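Search this site Enter keywords Go

About Tirkdale Parish School

Most school "about" pages tell you that the place is a family. We have read a good many of them, and we doubt that the word means much when a school says it about itself. Families can't send you a tuition invoice. So we will try to tell you what Tirkdale is, what it teaches, and where we think we fall short, and you can decide on the word yourself after a visit.

Tirkdale is a Catholic parish school for kindergarten through eighth grade. We have 322 students this year. A little under half come from families registered in the parish. The rest come from Dalbridge and the towns along the river, and a fair number of them are Orthodox, Lutheran, or nothing in particular. We do not ask for a baptismal certificate at enrollment. We do ask parents to read the religion syllabus before they sign, because every year somebody is surprised to learn that a Catholic school teaches Catholicism.

How we started

The story painted on the hallway wall says that the school was founded by a priest who walked here from Stikside in a snowstorm with a bell on his back. It is a nice mural. We have been through the parish ledgers and there is no bell in them until much later, when one was bought secondhand and shipped by rail. What the ledgers do show is a rented room over a feed store, a teacher paid partly in coal, and a long argument with the diocese over who owned the stove. The school moved to its present building when the feed store was sold. The argument over the stove seems never to have been settled.

We bring this up because Catholic schools are fond of their legends, and children can tell when an adult is repeating something he hasn't checked. Our eighth graders read copies of those ledgers in the fall. Some of them come away liking the priest better.

What we teach

Religion is taught every day, in every grade. Students learn the prayers by heart, read the Gospels straight through in sixth grade, and in seventh and eighth grade spend two periods a week on church history, including the parts that do the Church no credit. School Mass is held in the church next door. Students who aren't Catholic attend and sit with their class. They are not graded on it and they are not recruited.

Glykeria Stefanou has been principal for six years. She is Greek Orthodox, and the parish council took its time over hiring her. Her view of religious education is plain enough: "If a child leaves here believing because the grown-ups clapped when he said the right thing, I don't expect it to last through high school."

Hollis Iwasaki teaches religion and Latin in the upper grades and runs the question box. Students drop unsigned questions in it and he reads them out, answers what he can, and says so when he can't. Parents have complained about the box. It stays.

We are wary of words like "values" and "character." Both turned up in our last mission statement, and when the faculty was asked what they meant, we got a different answer from each teacher. The present statement is two sentences long and is printed on the back of the handbook.

Programs we have dropped

For several years we used Skoryk, a packaged virtue program with stickers and a points chart. Referrals to the office did not go down. Children did get very good at being seen holding doors. We stopped using it in January and haven't replaced it with anything.

We also gave up the one-to-one tablets below fifth grade. Test scores stayed where they were, and the handwriting got better - or so the teachers say, and they may not be neutral on the subject.

Parish life

The school and parish share a hall, a parking lot, and a kitchen, with the usual friction over all of them. Families are invited to the parish suppers. No one keeps attendance, whatever you may have heard.

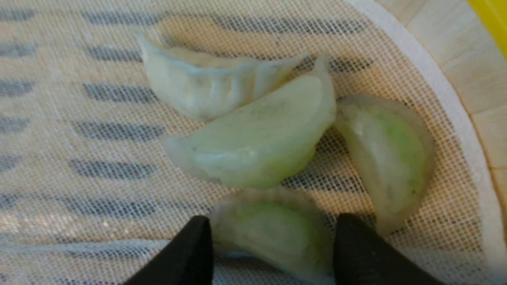

Dumplings in a steamer basket.

Tuition and visits

Tuition covers most of what it costs to educate a child here. The parish pays the rest, and in a bad year the parish feels it. Aid is decided on need, and the form is shorter than it used to be.

We don't hold an open house. A school on its best behavior isn't much use to you. Call the office and come on an ordinary morning - sit in on a class, eat in the cafeteria, and ask the students what they think of the place. We don't pick which ones you talk to.

Page last revised February 9, 2018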